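4. Who gets the blame: recap coverage of cast exits on Carrasco
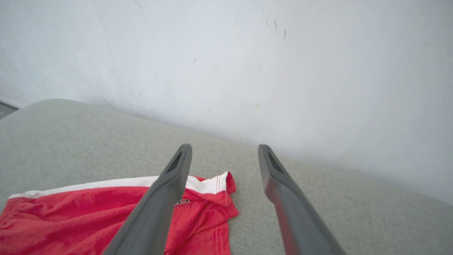
The previous section dealt with how the recaps open. Now the exits. Carrasco lost a cast member in four of its five seasons before the finale aired, and every one of those exits got more written about it than the episode it happened in. So worth pulling out separately. Same corpus as before, 3133 recap posts, English language only, minus the duplicates Polák removed in June.

Quick reminder of the show for readers who skipped section 2. Ten strangers run a small lakeside hotel, Okusitz, for one summer. Guests arrive, guests complain, somebody cries in the linen room. A manager, who is also cast, can send people home. The manager's decision is shown in one go, usually in the last few minutes, and the recap writers mostly have their copy up before midnight. That speed matters for what follows.

4.1 Coding the exits

Each post mentioning an exit was coded for one thing first: who is named as the cause. The person leaving, the manager, another cast member, the producers, or no one. Multiple codes allowed. Two coders, Paucar and Rivadeneira, worked separately and then argued it out. Disagreements were mostly over the producers category. Does "the edit did her dirty" count as blaming producers? We decided yes. Does "that was a weird choice" count? No, too vague, could be anyone's choice.

Posts under 46 words were dropped from this part. They are mostly a headline and a link, and a headline alone tends to name the leaver simply because that is the news. Keeping them in would have pushed the whole result one way.

We did not code comments under the posts. Tempting, and a few of them are better than the recaps, but moderation differs so much between sites that we could not say what was missing.

4.2 What the posts say

The leaver gets blamed most. No surprise. What we did not expect is how quickly this hardens. Posts published the same night spread the blame fairly evenly between the leaver and the manager. By the next afternoon the manager has nearly dropped out. Later posts borrow from the earlier ones, often whole sentences, and what survives the borrowing is the simplest version: X was sent home because X did Y.

The season two exit shows it well. The bartender leaves after a fight over a double booked wedding party. In the episode itself the booking error belongs to the manager, she says so on screen, to another cast member, and then repeats it in her interview. First wave of recaps mentions this. Second wave, gone. By the reunion coverage the bartender "ruined a wedding," and two posts have him drunk while doing it, for which there is nothing in the episode at all. We watched it four times.

Season three goes differently. The exit there is voluntary, a housekeeper walks out at breakfast, and with no firing to explain the writers go looking for a villain. They find one in her roommate. The roommate has maybe two minutes of footage in that episode. Still, she is the named cause in most of the posts, and the word "toxic" turns up in her vicinity more than in that of any other person in the corpus. Ki suggests the teaser clip did this, since it put the roommate's laugh directly after the door closing. In the full episode those two moments are far apart. Recap writers clearly worked from the teaser in some cases — one quotes a line which was only ever in the teaser and never made it to air.

Season four we are less sure about. Two exits in the same episode, and a lot of posts just fold them together. Coders could not always tell which exit a sentence was about. Treated as one event here, which is not ideal. A reader who wants them split can have our notes.

The season five exit is small by comparison. A medical departure, handled politely by nearly everyone. Thirteen posts still manage to blame someone, and we include them for completeness, but there is not enough there to lean on.

4.3 Length and tone

Longer posts blame more people. Posts over 2000 words almost always name at least two causes, and these are the only ones where the producers show up regularly. Easy explanation: room. A less easy one is that the long posts come from a handful of writers who have covered the show since the start and know how it gets made. Wimis, the fan site, accounts for a good share of them. Its house style asks writers to "say what we didn't see", and they do, sometimes at great lenght.

Tone does not follow blame the way we thought it would. The angriest posts are about the manager, even though she is blamed less often. The leaver gets blamed but gently, with a lot of "bless him" and "we all saw it coming." Herrera reads this as a class thing, the manager being the one with the clipboard and the nicer bedroom. Possible. Our coding can't show it either way, tone was only marked as warm, neutral or hostile, and a scale like that flattens sarcasm completely. Sarcasm is most of what recap writing is.

One more on tone. Present tense. Nearly all recaps use it for the episode, then a good number slide into past tense at the exit. "She walks in, she sits down, and that was that." Not counted systematically, only noticed while coding, but the slide tends to come at the same spot where blame gets assigned. Somebody should look at it properly.

4.4 Limits

Carrasco is one show. Its rival Pralier has a public vote, so blame for an exit there has an obvious place to go, the audience, and we would expect the pattern to look quite different. A few Pralier posts were read for orientation and none were coded.

Timestamps are another problem. Several sites update a recap in place and keep the original time on it, so a post we treat as same-night may contain next-day text. Archived copies helped where they existed. Where they did not, the post stayed in its original slot. This would blur the difference between waves, so if anything the hardening effect is stronger then what we report.

And the writers themselves. We did not interview any. Two wrote to us after a blog post on the early results, one friendly, one not, both saying the same thing: the deadline is brutal and the teaser is what you get sent ahead of time. That fits with the season three material. It is still only two emails, and we have kept them out of the analysis. Section 5 takes up the teasers.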